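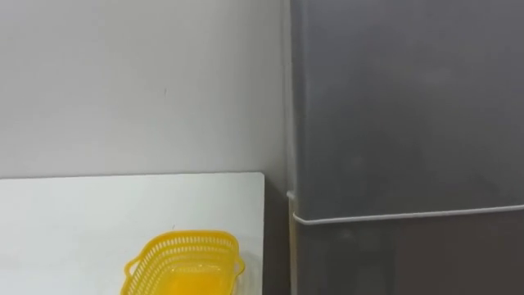

Gap between refrigerator and table: how much clearance, and can I store a basket there?

Asked 2025-10-02
Tags: refrigerator, ventilation, small kitchen, storage
Viewed 1,004 times
3 answers

I have a freestanding refrigerator, dark gray, standing against a plain painted wall. To the left of it is a white table that I use as a work surface and for sorting groceries before they go in. The table is pushed back to the wall. Between the right edge of the table and the side of the refrigerator there is a narrow gap, too dark to see into properly without a flashlight.

I would like to do one of two things:

1. Push the table up against the refrigerator and close the gap. Crumbs and onion skins go down there and the only way to get them out is to move the table.

2. Leave the gap, or widen it, and stand a slim rolling shelf in it.

The manual for the refrigerator is missing. The rating plate gives electrical data but nothing about clearances. The compressor is at the bottom rear. I can't find an exposed condenser coil on the back, only a flat painted panel, and the side walls get warm for part of the day.

Related question. I use a yellow plastic basket on the table for produce. It has slots around the upper walls, a solid floor, and a tab handle at each end. I want to move it into the refrigerator as a bin so that I can pull the whole thing out when I cook. Does a solid floor matter, or should I get one that is perforated all the way down?

Table depth and height are fixed. I can't drill into the wall (rental).

Comments on the question:

Which direction does the door swing? If it's hinged on the table side you may need the gap for the door to open past 90 degrees.

Hinged on the far side from the table. The door opens toward the table, so I can set things down directly. Swing clearance isn't a problem.

Check whether the table is level before you do anything. A table that leans into the refrigerator will buzz every time the compressor runs.

Answer 1 (accepted, score 18)

Warm side walls and no coil on the back mean that the condenser tubing is bonded to the inside of the outer side panels. The sides are the heat exchanger. They need moving air across them, and the amount of air they get affects how long the compressor runs.

A table is a better neighbor than a full-height cabinet. It covers the side only along one thin edge at tabletop height, and air can rise past it from the floor as long as there is a gap. If you close the gap completely, the part of the panel below the table still has open space under the table, but the rising air is blocked at the tabletop and has to roll out toward the front. That is a partial obstruction. It won't cause a failure, but there is no benefit to it either, and you will have metal touching a table edge.

Recommendations:

Leave the gap. I would set it at 2 inches if you have the floor space. Some manufacturers accept less and some ask for more, so search the model number from the rating plate and go by the installation sheet if you can find one.

Leave space behind as well. The rear gap is usually more important than people expect with a bottom compressor, and it's the one that gets lost when someone shoves the unit back after cleaning.

Don't put a rolling shelf in the gap. A shelf full of cans and bottles against a warm panel is worse than the table edge in two ways. It blocks far more area, and it keeps the contents at a temperature that is bad for oil, onions and potatoes.

For the crumbs, use a strip that attaches to the table and stops short of the refrigerator. I used a length of Skadwood edge lip, the low profile type, held on with removable double-sided tape. It stands 3/8 inch above the surface. Crumbs stop at the lip and you wipe them back toward yourself. Silicone gap covers of the kind sold for stoves also work for crumbs, but they bridge the gap and close the air path, so I would not use one here.

To clean the gap without moving the table, tape a microfiber cloth around a yardstick and pull from back to front. Unplug the refrigerator first if the cord runs down that side.

Regarding the basket: a solid floor is fine for a bin that is lifted out regularly. It catches drips and soil, which would otherwise land on the shelf. The disadvantage is that liquid stays in contact with the bottom layer. Put a folded paper towel or a thin mesh liner on the floor of the basket and change it when it is damp. Slots high in the walls are enough ventilation for carrots, peppers, apples and similar. For leafy greens the ventilation works against you, as they lose water quickly in open air. Keep those in the drawer.

Measure before you commit. The dimension that matters is the length including both handles, and it has to fit front to back with the door closed. Handles that stick out from the ends often add enough to keep the door from sealing. If it's too long that way, turn it sideways, but then you lose half of the shelf.

Comments on Answer 1:

Confirming the sides. I put a cheap probe thermometer on mine and the upper third was the warmest part.

Asker: Rating plate model number led to an installation sheet. It asks for 2 inches per side and 2 inches at the rear. I had a lot less than that at the rear. Moved it forward. Accepting this one.

Does the lip tape hold up to being washed? Mine let go at the corner after a few months.

It holds if you degrease the table with alcohol first and leave it overnight before wiping anything against it. Corners are the weak point. Cut them round.

Answer 2 (score 12)

Different opinion on the shelf. I have had a Wikenau slim cart next to my refrigerator since last November and nothing has happened. Food is cold, freezer is frozen. It has wire shelves so the air goes through.

I only keep foil, wrap, trash bags and baking sheets in it. I agree that you shouldn't keep oil there.

You will have to move the table over to make room. If the table can't move, forget it, the narrowest cart I found was 5 inches.

For the basket, any plastic basket works. Wash it now and then. The ones with handles are easier to pull out, but the type with flat tabs can crack when cold if you lift by one tab with a heavy load. Use both.

Comments on Answer 2:

"Nothing has happened" doesn't tell you anything about run time. You would need a plug-in meter and a comparison with the cart removed.

Sure, but it is a cart with foil in it.

The point about lifting by one tab is correct. Polypropylene gets brittle in the cold. Freezer more than refrigerator.

Answer 3 (score 0)

Just push it together. My parents had theirs touching the counter for years. Older ones were built better, though, I think that one was a Pratell. The coil was on the back.

Comments on Answer 3:

A unit with the coil on the back isn't comparable. The question says the back is a flat panel.

Related questions

Refrigerator side panel too warm to touch: normal or fault?
How to level a freestanding refrigerator on an uneven tile floor
Removable crumb barrier for a table edge in a rental
Which vegetables should not be stored in an open basket?
Compressor runs constantly after moving the refrigerator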